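Workshop handout 3: Setting up and looking after the arm cell
Prepared by Renzo Morelli, Clurkham robotics short course

Welcome back! Last session was all theory, so today we get our hands on the cell. I love this part of the course. Most of the trouble you'll ever have with a bench arm starts at the table, and most of it can be fixed with a hex key and a roll of tape.

Begin at the base. With the power off, check every bolt on the mounting plate, then take hold of the column and give it a gentle rock. Any play at the plate gets much bigger by the time it reaches the fingers. Next, look at the mat. It has to lie flat, with the corners taped to the timber, and old tape that has started to lift should come off completely before you put down new.
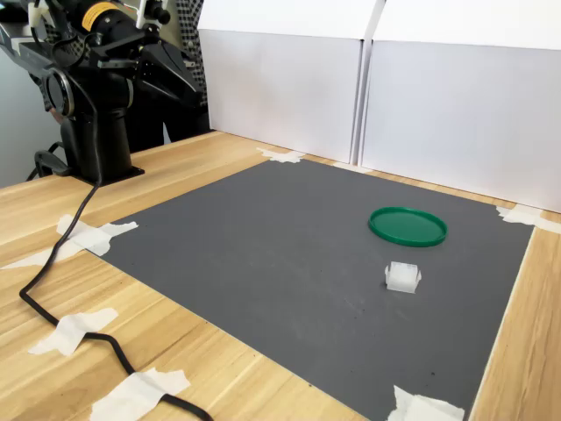

Cables come second. Move each joint by hand through its full travel and watch the slack. You want enough for the furthest reach and no more. Tape the run to the table well clear of the mat, and leave a soft bend before each fixing so the connector never takes the pull.

If you find a nick in the outer jacket, tag the cable and tell me. Please don't wrap it and carry on.
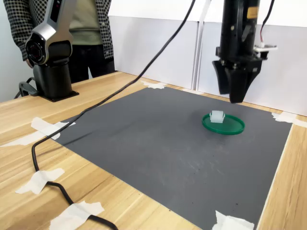
Shahla Nikzad asked whether the slack should be checked again after the arm has warmed up, and reckoned her group's cable had crept by 11 mm over a morning. Good catch! Yes, check it again at lunch, and write the figure in the log next to the morning one.

Now the gripper, my favourite bit. Close the fingers slowly on nothing and see that they meet evenly. Wipe the tips, check the screws on the bracket, then look over the little board on the side and its wires. A plug that is half seated can behave perfectly for up to 13 cycles and then drop out in the middle of a pick.

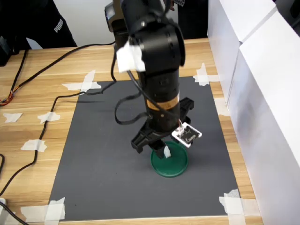 Fig. 3. Gripper lowered at the green dish, with the circuit board on its side.

Once the fingers are right, re-zero the arm and run the slow test program, number 446 in the menu. Keep one hand near the stop button. Listen as well as look: a healthy joint has a smooth, even whirr, and you'll pick up a dry or gritty one surprisingly fast.
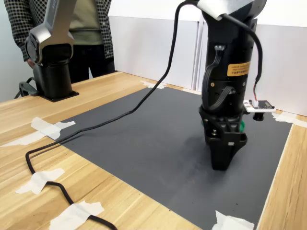 Run it again at normal speed only when the slow pass is clean. Log the date, your initials, what you tightened and what you left alone. Groups swap over in January, and whoever gets your cell will be working from those notes.

For next time: read the Fikre chapter on backlash and bring your log sheets.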